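El cajón de los cuencos

A Geetha Gounder le gustaba decir que una casa se conoce por sus cajones, y lo decía con tanta convicción, y tan a menudo, que Éabha llegó a creerlo cuando todavía no alcanzaba a abrir ninguno sin ponerse de puntillas. Quizá por eso, cuando le tocó vaciar la cocina de la calle Kamero para que entrasen los nuevos inquilinos, no empezó por los armarios altos ni por la despensa, como le había recomendado Mortimer Achterberg en una lista larguísima escrita por las dos caras, sino por el cajón de bambú.

Era un cajón hondo, de un color de miel clara, con una guía metálica al costado que siempre había tenido su genio. Había que tirar de él con paciencia, primero un poco hacia arriba y luego hacia una misma, y entonces salía entero, con un suspiro, como alguien que se levanta de la siesta para atender a una visita. Geetha lo había comprado con el resto del mueble en la tienda de los Janevski, que ya no existe, y había pagado el transporte aparte después de una discusión que en la familia se contaba todas las Navidades, cada año con más gritos y con una rebaja mayor al final.

Éabha lo abrió del todo y se quedó mirando dentro. De la vajilla de Bisa, que en su día había tenido 12 cuencos y una fuente con tapa, quedaba el cuenco verde pálido. Los otros se habían ido repartiendo por el mundo: uno a casa de Hok-lam Tsao, con arroz dentro y la promesa de volver, otro a una mudanza, otro al suelo una noche de octubre en que se fue la luz y todos quisieron ayudar al mismo tiempo. 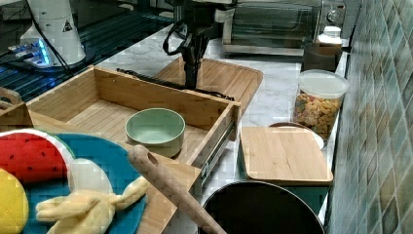
El cuenco no valía gran cosa, eso lo sabía hasta ella. Se vendían iguales en cualquier mercado, y los de ahora, además, venían con un borde dorado que a Siu-fong Chu le parecía elegantísimo. Pero en ese cuenco se habían batido los huevos de todos los cumpleaños, y en ese cuenco, cuando Éabha tuvo el sarampión, le habían subido la sopa a la cama, muy despacio, escalera arriba, con la cuchara tintineando a cada peldaño, de manera que la sopa se oía mucho antes de olerse. ¡Y qué sopa! Llevaba jengibre y un puñado de fideos cortados, y una cosa más que Geetha no quiso confesar y que Siu-fong sostenía que era azúcar.

—¿Y esto qué es, se queda o se va? —preguntó Siu-fong desde la puerta, con una caja vacía en cada brazo.

—Estoy pensando.

—Llevas pensando desde que he bajado al portal, y he bajado dos veces.

Siu-fong había sido vecina de Geetha durante media vida, puerta con puerta, y se consideraba con derecho a opinar sobre cada cucharón. Dejó las cajas junto a la nevera, se remangó y se fue derecha a la encimera, donde estaban las cosas de jugar. Porque en aquella cocina siempre había habido cosas de jugar, y no guardadas en un baúl sino mezcladas con las de verdad: la sandía de peluche, el limón amarillo, el plato redondo de color azul verdoso donde se servían las meriendas de mentira. Geetha no veía motivo para separarlas. Si una niña quería cocinar, que cocinara en la encimera, con rodillo de verdad y con fruta de trapo, y que se acostumbrara a recoger las dos cosas al terminar.

—La sandía me la llevo yo —dijo Siu-fong—. Para mi nieto.

—Tu nieto tiene 14 años.

—Pues para cuando tenga hijos. ¿Tú sabes lo que cuesta ahora una sandía así?

Éabha no lo sabía y Siu-fong tampoco, pero las dos estuvieron de acuerdo en que debía de ser una barbaridad, y se pusieron a hablar de precios, y de los precios pasaron a los alquileres, y de los alquileres a la hija de Mortimer, que se había comprado una casa en Holtness con 136 escalones hasta la playa y las rodillas hechas polvo. El cajón seguía abierto. Siempre había sido un peligro, abierto así, a la altura de la cadera, y Éabha lo rodeaba sin mirarlo, porque el cuerpo se acuerda de los muebles bastante mejor que la cabeza.

Fueron envolviendo lo que había que envolver. La tabla grande de esquinas redondeadas era para Hok-lam, que la había pedido con mucha vergüenza y luego había llamado otra vez para volver a pedirla, por si no se le había entendido. La bandeja de bambú la querían los inquilinos, que habían preguntado si podía quedarse con el mueble. Y el rodillo, con su agujerito en la punta para colgarlo (aunque Geetha no lo colgó en su vida y lo dejaba rodar por donde quisiera), Éabha lo apartó para sí sin consultarlo con nadie.

El guante amarillo pálido dio más que hablar. Siu-fong aseguraba que era suyo, prestado, y que llevaba años esperando a que se lo devolvieran. Éabha recordaba, en cambio, que era la mano del león. Con aquel guante puesto, Geetha rugía desde detrás de la puerta del lavadero y exigía su tributo en galletas, y había que poner las galletas en el plato y correr.

—¿La mano del león? —Siu-fong lo levantó con dos dedos—. Pues el león me debe un guante.

—Llévatelo, mujer.

—No, no. Ahora ya no. Ahora es del león.

Y lo volvió a dejar sobre el plato, con los dedos bien abiertos, y le dio una palmadita que fingió que era para quitarle una pelusa.

A media tarde llamó Mortimer para saber por qué punto de la lista iban. Éabha le contestó que por el cuatro, que le pareció un número decente, y Mortimer preguntó si el cuatro era el de los armarios altos o el del horno, y ella dijo que sí. Siu-fong se reía con la boca tapada. Luego se hizo un silencio al otro lado y Mortimer, con otra voz, preguntó si habían encontrado el cuenco.

—Está en el cajón.

—¿El de la sopa?

—El de la sopa, sí.

—Ah —dijo Mortimer. Y después de un rato—: A mí también me la subía. Cuando lo de la pierna. Yo le decía que ya bajaba, y ella subía igual.

Éabha no había sabido nunca lo de la pierna, o lo había sabido de niña, que es otra manera de no saberlo. Se apoyó en el mármol con el teléfono en la oreja y dejó que él se lo contara todo, la escayola, las muletas alquiladas, los 64 céntimos que alguien le devolvió de más y que él guardaba todavía en un sobre, y mientras lo escuchaba iba pasando un dedo por el canto del cajón, arriba y abajo. 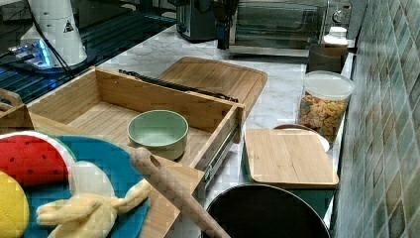 La escalera

Cenaron allí mismo, sentadas en las cajas, unos fideos que Siu-fong preparó en su casa y cruzó por el rellano sin ponerse los zapatos. Llevaban jengibre. Éabha sacó el cuenco verde, lo aclaró bajo el grifo, lo secó con la falda porque los trapos ya estaban empaquetados, y se sirvió hasta el borde.

Probó una cucharada y miró a Siu-fong.

—Es azúcar.

—Llevo treinta años diciéndolo —contestó Siu-fong, y le pasó la sal.

Cuando terminaron, ya con la luz del rellano encendida, Éabha fregó el cuenco y lo envolvió en su propia bufanda. Después empujó el cajón, un poco hacia arriba primero, y esperó a oír cómo cerraba.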